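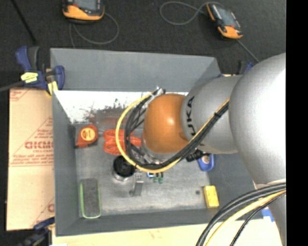
3.2 Sorting habits in shared households

We turn now to the part of the Tristside study that gave us the most pleasure to carry out, and that took up rather more of our kitchen-table time than we had planned. Each of the 270 households was asked to keep a diary of where small belongings were put down at the end of the day – keys, batteries, spare buttons, all the odds and ends that have no proper home – and whether anyone went looking for them later. The diaries ran through August, when many families in Campbell had visitors staying, and we were glad of that, as a full house is a fair test of any system of tidying.

Older residents tended to favour a single catch-all drawer, and they spoke of it with real affection. Younger sharers preferred labelled containers, although the labels were often ignored within 2 weeks of being written. Grewal (personal communication) found much the same in her earlier work at Beltau, where neighbours who shared a laundry would settle on one shelf for lost items without ever having talked about it.

Figure 4. Small objects of assorted kinds in an open rectangular grey bin.

We had expected household size to matter most, and it did matter, but the colour and placement of containers came up far more often in the diaries. Nine households moved their main container during the month, and all of them wrote at some length about the quarrels that followed. We return to these entries in Section 4, where they are read alongside the interviews.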